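September, Mostyn open day, afternoon session

Setup done by 1:30. Sylvie Cloutier ran the sign-in, I had the table. 21 visitors on the list, most of them from Skudent.

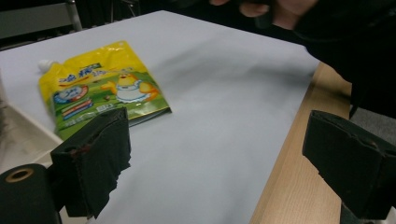

Grip force is still the thing visitors ask about first. Kept it on the low setting all afternoon and left the Akuvlow defaults alone. The yellow and green pouch with the chick on it was a good talking point, shiny and crinkled, and people wanted to know how you would pick up something that flat. Lise Hiebert wants 3 more soft packs before the next visit.

Added the seaweed bag next to the pouch for the second group. 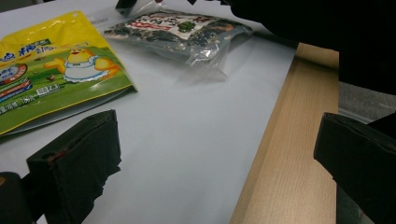

How long should a demo slot be?
Ten minutes, with five more for questions. Longer than that and the next group backs up in the hall.

To do: send Girus the sign-in list, recharge both packs.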